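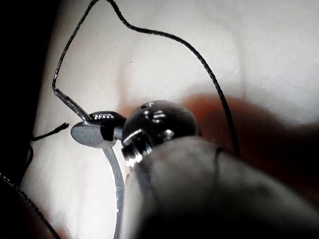

失敗した回を捨てるのはもったいない、と Afonso Peixoto から前回の記事にコメントがついた。糸をつかみ損ねて、つかみ直して、最後に通せた回のほうが、一度もつまずかない回より学習器には役に立つはずだという。消すなら理由を書いてから消せ、とも書いてあった。

前回は「きれいに終わった回だけ残す」と書いたので、その部分への返事になる。結論から書くと、途中で立て直した回は残すことにした。針を落としてそのまま終わった回は別のフォルダに移した。消してはいない。

## 目標の数

縫合の動作を200回分集めるのが今の目標で、このうち半分の100回は針を通すところだけ、残りの100回は糸を引いて結ぶところだけにしている。最初は針を通してから結び終わるまでを一続きで録っていた。長い記録は途中で一か所つまずくと全体の扱いに困る。分けてからは、使える部分と使えない部分の切り分けがずいぶん楽になった。

記録は Savar という自作のスクリプトでやっている。やることは少ない。ペダルを踏むと録画と関節角の保存が始まり、もう一度踏むと止まる。止めたあとに一行だけメモを入れる欄が出る。このメモを最初のうちは空欄で済ませていて、あとで見返したときにかなり困った。同じような傷に同じような糸がかかっている映像が並んでいて、なぜこの回を録り直したのかが思い出せない。

今は次の書き方に決めている。

- 区分(通す/結ぶ)
- 傷の位置(左/中/右)
- つかみ直しの有無
- 気になったこと

「気になったこと」は空欄でもよいことにした。必須にすると「特になし」と打つようになるだけだった。

それから、メモは必ずその場で書く。夜にまとめて書こうとした日があったが、つかみ直しの有無は映像を見ればわかっても、なぜつかみ直したかは映像からはわからないことが多い。操作している側の「引っかかる感じがした」という情報は、その日のうちに消える。

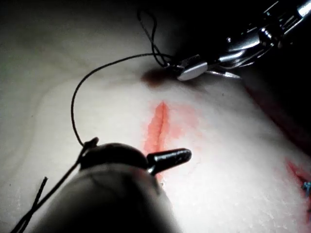
糸の長さをどうそろえるかで、しばらく迷っていた。長いまま始めると余った分が輪になって視界に入ってくるし、短く切ると結ぶ段階で足りなくなる。手首側のカメラで見ると、パッドの上に糸が大きな輪を描き、上の器具に挟まれる手前でねじれて絡んでいる回がある。人間なら絡みを無視して先端だけ目で追えるが、モデルがどこを見ているのかはこちらにはわからない。絡んだ状態から始まる回を少しは入れておき、全部がそうならないように開始前に糸を伸ばす回も混ぜる、というところに落ち着いた。

糸の色も気にしている。右端の傷には青い縫い目が見えていて、動かしている糸は黒い。青を残すか取るかは最後まで決めきれなかった。色で区別する癖がモデルにつくのは避けたいが、何も残っていないパッドしか見せないのも不自然だと思う。とりあえず、青が入る向きと入らない向きの両方で録っている。パッドの向きを変えれば済むので、手間はたいしてかからない。

## パッドのこと

練習用のパッドは Skunetti のものを使っている。切り込みが入った白っぽいもので、曲面になるように台に留めてある。平らに置いたほうが縫いやすい。縫いやすい状態ばかり録っていた時期のデータで学習させたら、少し傾けただけで針が滑るようになったので、平置きはやめた。

曲面にすると端のほうが暗くなる。照明を足せば見えるようにはなるが、明るくしすぎると今度は真ん中が白く飛ぶ。傷の縁が見えなくなるよりは暗いほうがましなので、照明は1灯のまま、位置だけ決めてテープで印をつけた。日によって明るさが変わるのがいちばん困る。窓のブラインドは録る前に必ず閉める。これも前に一度忘れて、午前と午後で別の部屋のような映像になった。

パッドは同じところを何度も縫うと穴が広がって、針の通る感触が変わってくる。感触が変わると自分の操作も変わる。力を入れなくなるし、針を回す角度も雑になる。替えどきは感触で決めていたが、それでは後で説明できないので、メモに「ゆるい」と書く回が続いたら替える、ということにした。基準としてはまだ弱い。
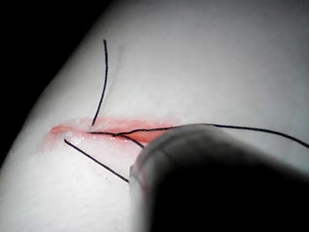 *赤い切開と黒い糸。右下はグリッパー。*

## 開始姿勢

もう一つ、録り始めてからそろえ方を変えたのが開始姿勢だった。最初は毎回まったく同じ姿勢から始めるようにしていた。記録を並べたときに見やすいし、自分の手も慣れる。ところが学習させてみると、その姿勢から始めたときだけそれらしく動き、少しずらすと最初の数秒で迷う。当たり前といえば当たり前の結果だった。

そこで開始位置を4か所に増やした。傷の左、右、手前、奥で、それぞれの中でも毎回少しずつずらす。ずらし方は乱数で出すようにしてある。自分で「適当に」ずらすと、結局いつも同じ方向にずれていることが記録からわかったので、これは機械に決めてもらうのがいい。

終わり方はあまり厳密にしていない。糸を放してアームが離れたところでペダルを踏む。踏むのが遅れると、何もしていない時間が末尾にたまる。モデルがその「何もしない」をよく覚えてしまうので、後から切っている。切る作業は Savar の中でできるようにしたいが、今は別のスクリプトに渡していて、ここはまだ面倒くさい。

## 操作する人

今のところ自分のほかに2人が操作している。人が変わると癖が変わる。糸を引くとき、片方の人は一度で長く引き、もう片方の人は短く持ち替えながら引く。どちらでも結べる。

混ぜてよいのかどうかは、やってみないとわからなかった。結ぶほうの記録を全員分まとめて Kingi に入れたときは、引く途中で一瞬止まるような動きが出た。長く引くか持ち替えるか、決めかねているように見える。一人分だけで学習させたときにはこの止まり方は出ていない。ただ、人数を絞ると記録の数も減るので、これだけで癖の混在のせいだとは言えない。数をそろえた比較はこれからやる。

Kingi の設定は前に書いたものから変えていない。設定とデータを同時に動かすと何が効いたのかわからなくなる。わかってはいるのに、うまくいかない日はつい両方触りたくなる。

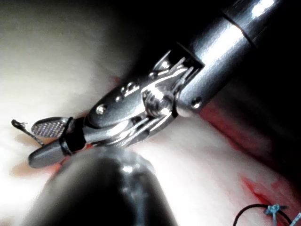 つかみ損ねの原因は、糸との角度でだいたい説明がつくと思っている。糸に対してジョーが斜めに入ると、閉じたときに先のほうへ押し出されてしまう。上側のジョーは面に細かいひし形の模様が入っていて、糸がこの面にきちんと乗っていれば滑りにくい。下側はつるっとしている。糸が面の縁にかかった程度だと、閉じても引いた瞬間に抜ける。操作していても手応えでは区別がつかず、引いてみて初めて気づく。そこでメモの「つかみ直し」の欄を「有(届かず)」と「有(抜けた)」に分けた。見た目には似た失敗でも、直すために必要な動きが違う。届いていないときは寄せればいいが、抜けたときは角度から作り直すことになる。

Afonso Peixoto のコメントに戻ると、残すべきだと言われていたのはたぶんこの「抜けた」ほうの回だろう。確かに、抜けたあとに角度を変えて取り直す動きは、順調な回をいくら集めても一度も出てこない。わざと失敗してから直す回を録ることも考えた。試しに少しやってみたが、わざとだと次の手が早すぎる。抜けるとわかっているので、抜ける前から構えている。これを混ぜるのは気が進まないので、自然に起きた分だけを残すことにする。

## カメラのこと

手首のカメラは近すぎるという意見もある。たしかに自分側の指先が手前に大きく写り込んで、ぼけている。肝心の糸の先がその陰に入ることもある。カメラの取り付けを変えれば避けられるかもしれないが、そうするとこれまでの記録と見え方が変わってしまう。途中で変えるのがいちばん悪いと思うので、目標の数まではこの取り付けで通す。

代わりに、糸の先が隠れてしまったらアームを少し引いて見える位置に戻してから続ける、と操作の決まりに足した。操作者は別の画面も見ているので、隠れていても縫えてしまう。しかし手首の映像だけを入力にするモデルから見れば、見えていないものをつかみに行っていることになる。見えてからつかむ、という順番を操作する側が守らないと、あとでどう学習させても無理がある。これは早く決めておけばよかった。

## 保存と名前

ファイル名は区分と通し番号だけにした。以前は日付、操作者、傷の位置、開始位置まで全部入れていたが、長くて読めないうえに、書き間違えると直すのが大変だった。今は全部メモのほうに入れて、表にして検索している。

置き場所は Zastville の共有サーバーで、手元にも写しを置く。転送は夜に回している。一度だけ転送が途中で切れて、映像はあるのに関節角のファイルがない回ができた。それ以来、転送後に両方そろっているかを確認するようにした。確認で落ちた回は翌朝に一覧が出る。

## 次にやること

- 数をそろえて、操作者を混ぜた場合と混ぜない場合を比べる
- 末尾の切り落としを Savar に入れる
- パッドの替えどきの基準をもう少しはっきりさせる
- 針を落とした回のフォルダを一度全部見る

最後のは後回しにしている。見始めると長いので、10月に入ってからまとめてやるつもりでいる。結ぶほうの記録がまだ足りないので、それまでは録るほうを優先する。

9/12/21

追記:コメント欄で糸の太さについて聞かれたが、太さは途中で変えていない。変えた記録も少し欲しいとは思っている。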